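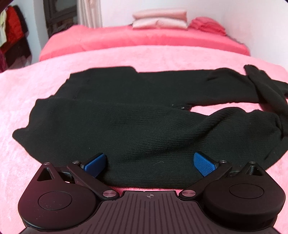 Trivden HG-40 hand-held gripper: good practice and ordering

For collecting fabric handling demos by hand. Two-finger, blue pads, held in the palm, no arm needed. Please read the practice notes before you order, most returns we get are down to how the thing was used.

What's in the box
Gripper, black body, ribbed for grip
Two blue finger pads, fitted
Spare pads, one pair
Pivot screws, bag of six
Hex key
Printed copy of the practice notes (same as this page, older wording)

Camera and mount sold seperately. See Flimham mount, further down.

Practice notes, rev. 20 July 2018

Before a session
Check every pivot screw. Finger tight is not enough, use the key.
Open and close fully, ten times. Any gritty feel, stop and clean the linkage.
Wipe the pads. Lint builds up quick on knitwear and fleece and the hold gets worse without you noticing.
Sleeves rolled, no rings, no lanyards.
Lens clean, both finger tips in view at full open.

Working with clothes and bedding
Lay the garment out first. Start from the same side each time if the task sheet says so.
Go in with both fingers either side of a fold, then close. Don't scoop.
Dark knits: pinch near a hem or cuff, the middle stretches.
Plush or fleece underneath: watch you don't pick up both layers. If you do, let go, start that attempt again and log it as a miss. Do not delete misses.
Slow hands. If the picture smears it's no good for training.
Free hand stays out of shot unless the task is marked two-handed.

In people's homes
Written consent from the householder, every room you record in, not just the one you're working in.
Letters, photos, screens and medicines put away or covered before recording starts.
No children or pets in the room.
Leave the room as you found it. Fold things back if they were folded.

Limits
Max opening 85 mm
Not for blades, glass, hot pans or anything live
Not for lifting people or animals, yes we have been asked
Indoor use, dry hands
Break after every 40 minutes of recording, swap hands if you can

These are house rules from Fultstead, not a certified standard. If your site has its own risk assesment that comes first. If you later run the recordings on a powered arm, the arm needs its own assessment, nothing on this page covers it.

Care
Pads: damp cloth, mild soap. No solvent, goes tacky.
Linkage: dry brush. No oil near the pads.
Replace pads when the crosshatch has worn smooth. Always as a pair.
Loose arm after tightening = worn pivot, send it back, don't pack it out with tape.

Log sheet
One line per attempt. Operator initials, item, surface, hit or miss, pad set number. Keep the sheet with the recordings. Template holds 100 lines, print both sides.

Order codes
763 Gripper, complete
763-P Pads, pair
763-S Pivot screws, bag of six
763-M Flimham camera mount
763-L Log sheets, pad of 100 lines

Delivery
In stock at Fultstead, posted next working day. Mount comes from Pärn and takes longer, allow two weeks. Orders with both go out together unless you tell us to split them.

Returns
Unused, in the box, within a month. Pads once fitted can't come back. Faulty units any time in the first year, put a note in saying what it was gripping when it went wrong.

Trade and school accounts: ask for the price list, February list is out of date so please bin it.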